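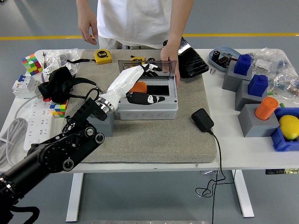 The Closside Shared Bench Marking Kit is a set of floor markings, mats, signs and record cards for workplaces where a robot arm and a person use the same table. It was drawn up for assembly rooms, training rooms and small laboratories that have no fence between the operator and the machine. Work of the sort the kit covers has a robotic hand reaching into a gray junction box on a felt-covered mat while a person stands at the far side of the table with one hand resting on the back edge of the box's clear lid. In that arrangement the position of the person's hands is a matter for the written procedure, and the kit supplies the forms on which that procedure is kept.

What the kit contains

Bench mat, gray felt, cut to order
Floor tape, yellow, two rolls
Corner markers for the tabletop, set of 4
Hand position cards, blank, pack of 100
Bench inspection sheets, pad of 80
Rules sign for wall mounting, English
Guide to Shared Bench Practice, printed

Intended use

The kit is intended for benches where the employer has already completed a risk assessment covering the arm, the hand or tool fitted to it, and the parts being handled. It does not replace that assessment, and it is not a safety device. Floor tape and mats inform people; they do not stop a machine. Sites that require guarding, light curtains or a reduced-speed mode must provide these separately and must confirm that they work before the bench is released for use.

Bench rules

The following rules are printed on the wall sign and may be adopted as they stand or amended by the site.

1. One person is named as bench lead for each session. The bench lead holds the stop control or stands within reach of it.
2. A person's hand may be placed on the workpiece only where the hand position card for that task allows it. Lids, flaps and hinged covers are listed on the card as separate items.
3. Cables belonging to the arm, to power adapters and to worn equipment are routed so that they cannot be caught by the arm. A cable that hangs over the front of the table is recorded on the inspection sheet.
4. Parts not needed for the current task are kept outside the corner markers.
5. Screwdrivers and other hand tools are returned to their holder before motion is enabled.
6. The yellow floor line is kept clear on both sides.
7. Any contact between the arm and a person is reported, whether or not there is an injury.

Hand position cards

Each card has space for a task name, a plain outline of the bench as viewed from above, and two shaded areas: one for the operator and one for the arm. Where the two areas overlap, the card must state who moves first and what signal is given. Cards are signed by the bench lead and reviewed each July, or sooner if the tool, the workpiece or the program changes - a new card is then issued and the old one is withdrawn.

Editions and supply

The kit is available in two editions. The Skiravholm edition is for a single bench. The Peñalver edition is for training rooms and includes a second sign and a second mat. Refill packs of cards and sheets are sold separately. The floor tape is suitable for painted and sealed concrete - untreated surfaces should be primed first.

Orders are handled through Virnunano, which also keeps the current text of the Guide. Holders of earlier copies should replace them with the edition dated 30 January 2018.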